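Three months with the hand-held grippers

I've been promising to write these up since October, and a few of you have been very patient in the comments (hello Branislav), so here goes. It's January 2021, it's far too warm in my office, and I've got a pot of tea going cold beside me. Perfect conditions for a long post about grippers!

Some background for the newcomers. I do small contract jobs in robot learning, mostly recording demonstrations of household tasks so that somebody else's robot can have a go at them later. For years I did this by teleoperation, driving a real arm from a desk with a pair of leader arms. It works, but it's slow, and the arm has to be wherever the task is. You try getting one up three flights of stairs to somebody's kitchen. Yeison and I did it once and we're still talking about it.

With hand-held grippers you leave the arm at home. You hold the jaws yourself, one in each hand if you want to do two-handed jobs, and do the task the way a robot with those jaws would have to do it. The camera on the gripper records what the gripper sees. I was a bit of a skeptic, I'll admit. I thought the data would be a mess. I've now recorded 4,000 demonstrations with the pair and I've come right around on them.

What it's like to use

The first thing you notice is how clumsy you become. You've got a lifetime of fingers behind you and suddenly you have two jaws and no sense of touch beyond what comes back through the handle. My first afternoon I spent a good while trying to fold a tea towel and ended up with something like a samosa. It's humbling and also really, really fun. Socorro came over to see what the swearing was about and I didn't get the grippers back until dinner.

By the second week I'd stopped thinking about it. You learn to come in low and let the jaws settle before you close, and you learn to turn your whole forearm instead of your wrist. I'd say 200 practice runs is a fair number before you keep anything. I kept some of my early ones out of sentiment and then had to throw them out when the first training run came back looking drunk.

The handle suits my hand, which is on the small side. Arnulfo, who has enormous hands, found it cramped after an hour and wrapped it in bike tape, and now he prefers his to mine. The balance is good. You do feel it in the forearm by the end of a long day, more in the elbow than anywhere, so I set a timer and take a proper break when it goes off. I didn't do that in the first fortnight and I was sorry.

The pads

This is the bit I get asked about most. Soft ridged pads make a huge difference on small, slippery things. I'd been using a flat rubber lining from Hokitz on my old desk arm, and anything rounded just squirted out of it like a wet pip. With ridges the edges of an object have somewhere to go. Pens, lids, cable ends, all much happier.

They do pick up lint. If you're working over fabric all day, wipe them down at lunch with a damp cloth and let them dry before you start again. I haven't worn a set out yet, though I've got one with a nick in it from a tin lid (my fault entirely).

Jewellery day

My favourite job of the whole lot has been tidying up jewellery. Yolanda Pacheco suggested it. She runs the recording sessions for Molefe, the little tidying-robot project I've been helping with, and she wanted something fiddly that would show up a weak grip straight away. The task is simple to say: take a bracelet or a watch, put it in the tray, or take it out again and set it down beside the tray. Do that many, many times, with everything moved a little in between.

Well, it's a brilliant test. A watch is easy enough if you go for the strap. Beads are another matter. A string of beads has no fixed shape, so every pick-up is a new problem, and if you grab across the string instead of along it, the beads roll out from under you and you come up with nothing. Anything with a dangly chain on it will also swing about when you lift, and you have to wait it out before you put it down. Patience, patience.
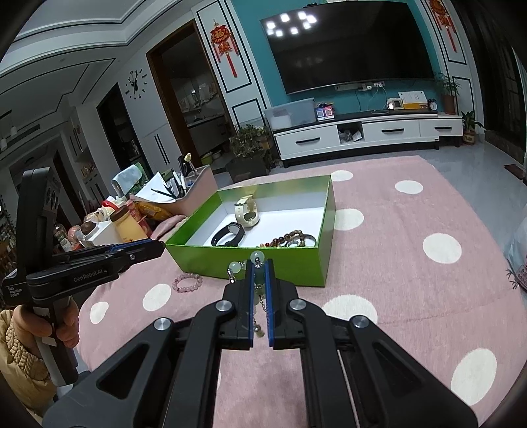
Green beads in the jaws, pink ones waiting on the cloth. Second gripper at the left.

I love how much you can read off a view like that. The two jaws are right there in the middle, the thing you're holding is between the pads, and you've still got the tray and a good slice of the room behind it. When a pick goes wrong I can nearly always find the moment it happened. With my old overhead camera my own arm was in the way half the time, and I'd be guessing.

I also like a home to look like a home. The bench in my office is bare and grey and every demo I recorded on it looked the same as the last. A spotty cloth, pens and papers off to the side, plants, a telly on the wall: it's all good for the data, and it's much nicer to spend a day in. Our jewellery set came to 600 clean demonstrations in the end, and the policy we trained on them does a decent job on straps and a fair one on beads. It still gets muddled when two strands are lying across each other, but so do I.

Things I'd change

A few grumbles, in no particular order.

Shiny things are hard. Silver charms and bangles throw highlights about, and the model can lose track of where the edge is. Matte trays are kinder than glossy ones if you have the choice.

Two-handed work takes coordination that I'm still building. It's very easy to let the second gripper drift in and just hover there looking helpful. Yolanda is strict about this and she's right. If it isn't doing a job, park it.

Backing up is a chore. I use a drive caddy from Utside that has never let me down, but copying a full day's recordings takes most of the evening, and I'd love a quicker way of flagging the duds before I copy them. At the moment I scribble the run numbers in a notebook, and my handwriting after a day of gripping is a sight to behold.

And the case! I carry the pair in an old Brunard camera bag stuffed with a bath towel. A proper fitted case would be lovely.

Would I go back?

For heavy lifting, or anything where force really matters, I'd still want the real arm in the loop. You can muscle your way through a task by hand in a way the robot can't copy, and you won't find out until you try to run it. But for small household things, in real rooms, with all the clutter left where it is, I'd pick the hand-helds every time. I can be set up at someone's table before the kettle's boiled.

Next on the list is sewing supplies. Socorro has handed over a biscuit tin of buttons and told me I'm not to lose any. If anyone has tips for picking up flat buttons with ridged pads, please leave them in the comments, and Branislav, I'll answer your question about lighting in the next post, I promise.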